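Clamell Coloured Glass — mixed vases and bottles
Sold singly or as the mixed set. Page revised March 2019.

We stock the Clamell range because people kept asking for it, and we were slow to say yes. Coloured pressed-look glass has had a few revivals and most of them were poor: thin walls, wobbly bases, colour that looked rich in the brochure and like weak squash on the shelf. So we took a mixed lot in January and lived with it before putting up a page. What follows is what we think of it, including the bits Clamell would probably leave out.

The tall ribbed vase, pink

The one everybody picks up first. The ribs run vertically and do most of the work, breaking the light into narrow streaks, and the foot is thick and heavy. Put something coloured behind it and the colour comes through in bands. Clamell's leaflet calls this "a living glow". It is a ribbed vase with light going through it, and it needs that light. In a dim hallway it is a dark pink tube and you will wonder what you paid for.

The weight is low down, so it stands well with long stems. It is awkward to wash. A bottle brush gets to the bottom, your hand won't.
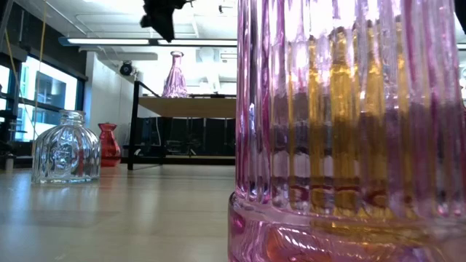
If you only want one piece from the range, we would still steer you towards something smaller. Tall vases get bought for a particular bunch of flowers and then spend the rest of the year in a cupboard.

The clear embossed bottle

Squat, round-bodied, short in the neck, with raised decoration all over, including something rather like a face in the middle. Opinions in the shop are divided. It is the least fussy piece in the range to place, as clear glass goes with anything, and also the hardest to keep looking clean. Dust sits in the relief. Sold without a stopper, and we would not use it for drink; Clamell lists the whole range as decorative and so do we.

The small red vase

Flared lip, narrow neck, faceted bulb of a body. The red is deep and you can still see light through it. Takes one stem, perhaps two thin ones. Ours has been on a windowsill since January with no change in the colour that we can see, though that is hardly a long test.

The pink bottle

Much the same sort of outline as the small red, with a rounded lip that flares out and facets lower down. The pink is pale and leans towards lavender when lit from behind. Customers who ordered from the old Kao catalogue expecting a strong rose pink sent theirs back, so please take note: pale.

The amber vase

Smooth and glossy at the shoulder, yellow going to orange. We expected to dislike this one and don't. It looks best next to the pink bottle, where the two colours help each other along.

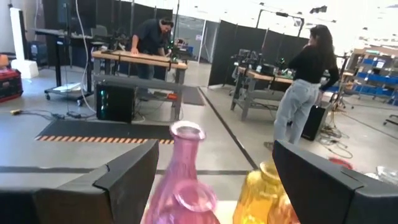 Variation between pieces is real. Clamell describes it as "character", and up to a point we agree, but we open every box and anything with a chip or a rock in the base goes back. Small bubbles and faint seams are not faults and we won't refund for them.

Compared with the rest of our shelf

The Matus glass is better finished at the lip and costs more. The Kao pieces are cheaper, and lighter than we would like. Clamell sits between the two — good colour, decent weight, patchy finishing.

Care

Hand wash in lukewarm water, dry with a soft cloth. No dishwasher, whatever the forum threads say. Stand on felt if your table marks easily.

Ordering

Mixed set: stock code 882
Single pieces: choose from the list at checkout
Returns: 15 days, unused, in the original box
Dispatch: 3 working days from the Forkum warehouse
Trade: the first delivery was 1000 pieces across all colours, and we can't promise the next will match it exactly for shade. Order what you need in one go.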